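Mon 18 October

1/
OK, I have now been to the woodcut show at the Lindholm twice and I have way too many feelings about it to keep in my notes app, so you're getting a thread. Mute me if block prints aren't your thing!

2/
Quick background. The Lindholm is the old seed warehouse down by the rail yard, two floors, brick, terrible parking. The show is called Drirkia and it's all relief printing: woodcut, linocut, a bit of wood engraving upstairs. It's a group show but it hangs together like one person planned it in their sleep.

3/
There are 367 prints in it. I know that number from the wall by the front desk, where they painted it nice and big. My first reaction was oh no. I've been to those shows where everything is stacked up to the ceiling and you leave with a sore neck and no memory of any of it.

4/
But most of them are small! Like, postcard small. They're hung in long single rows at eye level with a lot of white wall above and below, and you end up walking sideways like a crab. Everybody was doing it. At one point I got into a polite traffic jam by the window with a couple of people coming the other way.

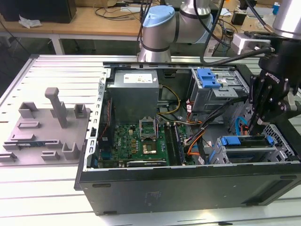
Open tower, green board, bench.

5/
The first room is all black ink on cream paper and I could have stayed there the whole afternoon. There's a set of river scenes where the water is just bare paper with a few gouge marks left in, the chatter you get when you clear out the background and don't quite go deep enough. A lot of printmakers clean that up. Whoever hung the room put the messiest one right in the middle and good for them.

6/
I took a linocut class in June (some of you will remember the bandaged thumb) and I can tell you that leaving chatter in on purpose so it looks like moving water is HARD. Mine looked like a rug.

7/
Second room is color. This is where I had my doubts. Reduction prints are the ones where you keep carving the same block and printing the next color over the last, so there's no going back once you've cut. I love the idea of them. I don't always love looking at them, they can get so thick and shiny that it's like someone varnished a place mat.

8/
A few of these do have the place mat problem. There's a big orange orchard near the door with so many layers on it that the edges are standing up off the paper. From across the room, gorgeous. Up close I kept wanting to scratch it.

9/
And then right next to it is a tiny gray-green marsh at dusk, very thin ink, you can see the wood grain coming through the sky as if it's rain. I went back to that one over and over. If it had been for sale I would be eating rice until spring.

10/
Side note on the labels: please, galleries, put them at a height for humans. These are down by the knee. I get it, you want the wall clean, but I watched a man with a cane give up after the third one and that made me sad.

11/
The labels are good when you get down there, though. They tell you the wood. Cherry, pear, plywood, one old cutting board. I didn't know I wanted to know what wood every print was cut from but now I'm going to be annoyed by every show that leaves it out.
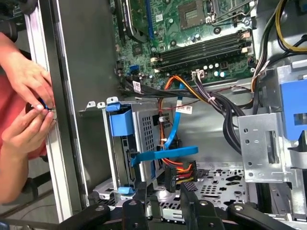

12/
Upstairs! Upstairs is the Sornora room. Sornora is the shared print shop across the river, the one with the green door, and they got the entire back half of the second floor for work made on their presses. I was expecting a sort of student wall and it's the best part of the whole building.

13/
The thing that got me was a long scroll, printed in sections by hand, of a single street of row houses at night. Every lit window is a tiny patch of yellow and every one is a slightly different yellow. You walk along it and it gets later. Fewer windows. By the far end it's just one porch light and a cat. I teared up over a cat made of maybe nine knife cuts, I'm fine, moving on.

14/
They also put the blocks out for some of the prints, flat in cases, inky and beat up. I'm always a sucker for this. You see the picture backwards and you see where the knife slipped and got turned into a twig or a bird. More blocks, fewer wall essays, that's my platform.

15/
My one gripe up here is the lighting. They've got bright spots aimed straight at the glass, and anything with a lot of solid black turns into a mirror. I have a very nice view of my own coat superimposed on a wood engraving of an owl. Go in daylight if you can, the far wall gets the window and it's so much kinder.

16/
The wood engravings are in the little side room and they're easy to miss, there's no sign. Turn left at the top of the stairs. They have magnifiers hanging on strings and you should use one even if you feel silly. The moth on the end wall has fur. Fur! Cut into end grain!

17/
There's one piece I just didn't get, and I tried both times. It's a wall of the same gray square printed again and again on Drurex paper until the block wears out. I understand the idea in about one second and then I'm standing there with a lot of squares. My friend loved it and stayed so long that I went and sat on the stairs. If you love it too, tell me what I'm missing, I mean it.

18/
The booklet is 68 pages and it's worth getting. Soft cover, stapled, nice uncoated stock so the blacks look like ink and not like a phone screen. The essay in the front is dry and I bailed after a page, but the back has short notes from the artists on how they print at home and those are a treat. One of them uses a wooden spoon. One uses a rolling pin and their own body weight.

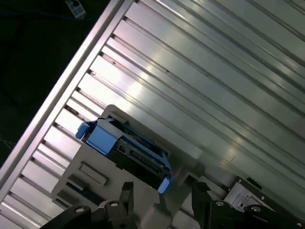 19/
Practical stuff, people always ask. It's free. The coat hooks are in the hallway past the desk. There are only 2 benches in the entire place and both are downstairs, so take your sit before you go up. The elevator works but you have to ask for it at the desk and then it takes its sweet time.

20/
Give it a couple of hours if you can. My first visit I was squeezing it in after work and I basically jogged through the Sornora room, then lay in bed thinking about that scroll, and that's why I went back. Second time I started upstairs and worked down and I liked it a lot better that way around. The small quiet stuff gets you when you're fresh.

21/
Oh, and they have a demo table on weekend afternoons where you can ink up a little block and pull your own print. I got a fern. It's crooked and it has my thumbprint in the corner and it's on my fridge now.

22/
Couple of replies already asking about kids — yes, I saw plenty, and the demo table was mostly kids. The cases upstairs are at nose height for a six-year-old, which was making somebody nervous, but everything's under glass.

23/
Someone else asked if the river scenes are by the same person as the marsh. I thought so too! They aren't, I checked the booklet. Different woods as well, the rivers are plywood and the marsh is cherry.

24/
Going to dig my gouges out of the closet this weekend. If anybody has a sharpening setup they like for the tiny V ones, please send it my way, mine are about as sharp as a butter knife and I'm not doing the thumb thing again.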